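4.3 Household chore trial: hanging stemware

Use this section to judge whether a two-arm Vadora cell is ready for unattended kitchen chores. At present it is not. The trial gives a repeatable score for one chore, and the Piltia controller logs it by default.

1. Put the rack at the center of the table, within reach of both grippers.
2. Set the plastic goblets upright in front of the rack, feet flat on the surface.
3. Load the task "hang_stem" and set arm speed to 44 percent.
4. Start the run. Each goblet must be picked up, turned over and hung by its foot.

CAUTION: Do not reach over the base rail while either arm is powered.

Note: Grip the foot by its rim. A grip on the bowl leaves the foot at the wrong angle for the hook. 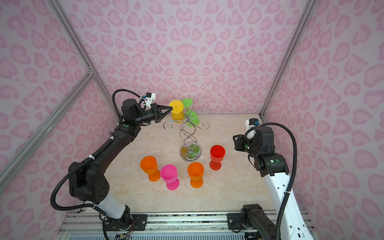 Ilari Ojala objects that a rack trial says little about a real kitchen, where the glasses are greasy and the cupboard door is half shut, and would hold back the word "ready" until a cell has worked through a full dishwasher load. The objection stands. Treat the score as a lower bound on difficulty.

5. After 70 runs, read the completion rate on the Results page. Our cell at Hirkthorpe reached 66 percent — too low for glass.
6. If the rate falls below your last result, repeat the wrist camera calibration (section 7) before changing any grip settings.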